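Prallby parents board > Durkon settlement

asfaw_mom
Judge signed off on the Durkon school bus settlement in May! 43 families, and so glad it's finally moving.

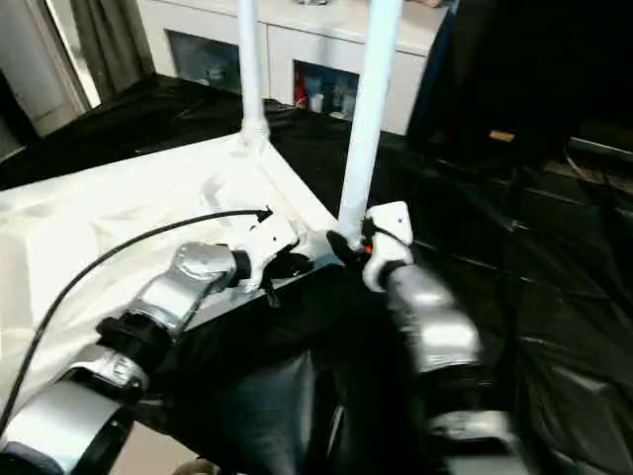 Forms go to the claims office by 5 p.m. – mine took 21 minutes.

rokum77
Glad for you, but $700 a kid is low. They should've gone to trial.
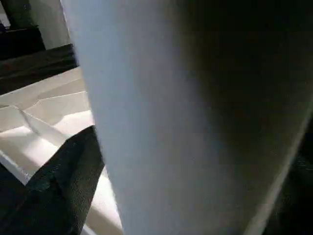
And the lawyers get paid first.

Ayana Tsegaye
Disagree! A trial could've dragged on for years. I'll take it.
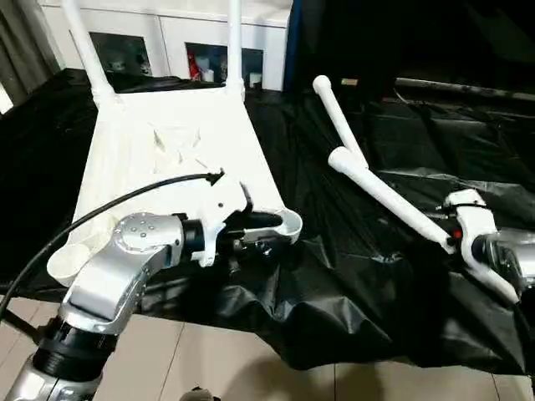 benchwarmer
Can I still file if we moved away?

asfaw_mom
As long as your kid rode the bus that year, you can.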